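4.2 Where Things Go When They Have Nowhere to Go

Most of the literature on household sorting assumes that people sort. Our diaries suggest something looser. Of the 2,374 placements recorded by participants in the Verkum study, a large share were made into containers whose purpose the participant could not name when asked. "It's the bin for that kind of thing" was a common answer. Asked what kind of thing, several participants looked into the bin, apparently as curious as we were.

We call such a container a soft bin. A soft bin has no label and no agreed contents, and it usually began life as something else. It is distinguished from a junk drawer (Section 2.3) by being open at the top, so that its contents remain in view and go on making their small reproach. Kamonchanok Boonchu, who coded the first round of diaries, proposed a further class for bins that had been empty so long that people had stopped putting things in them out of respect. We found two clear cases and let the class drop.

Color did more work than we expected. Participants who owned bins in different colors tended to describe a system, and the system tended to be the colors. "Yellow is for boxes" was given to us as a rule by a participant whose yellow bin held, by his own account, one box and a scarf. When we asked about the scarf he said it was temporary. It was still there in July, when Hazem Tawfik made the follow-up visit, and it had been joined by a second scarf.

Shape mattered in a more practical way. Shallow trays with rounded sides were filled early and abandoned early; anything tall stuck out of them, and things that stick out are apt to be moved again. Deeper rectangular bins held on to their contents longer. The exception is the boxy item that is too tall for the bin it is in. Participants rarely took these out. They treated an item standing above the rim as put away, provided its lower half was inside, and we scored it the same way after some argument. (Tzu-hsuan Fung's dissent is recorded in the appendix, at her request and at some length.)

The pairing of bins raises a separate question. Where a plain bin and a bright one were side by side, the bright one was chosen first in most diaries, whatever the item. Participants explained this after the fact, and the explanations were good. They did not agree with each other. One said that bright bins are easier to see, another that the plain one was being saved. For what, we did not establish. Figure 4 gives a typical pairing, a cream bin with very little in it next to a yellow one with a tall box.

We do not want to make too much of this. Our participants were paid for their time and knew that somebody would be reading about their scarves. The Petchrat households, which kept no diaries and were only visited, had fewer bins and more chairs with clothes on them, and it is possible that the chair is simply the soft bin in its natural state. Section 4.3 takes up the chair.

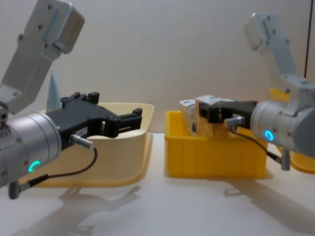
Figure 4. Paired bins, cream and yellow. The box in the yellow bin stands above the rim and is scored as put away.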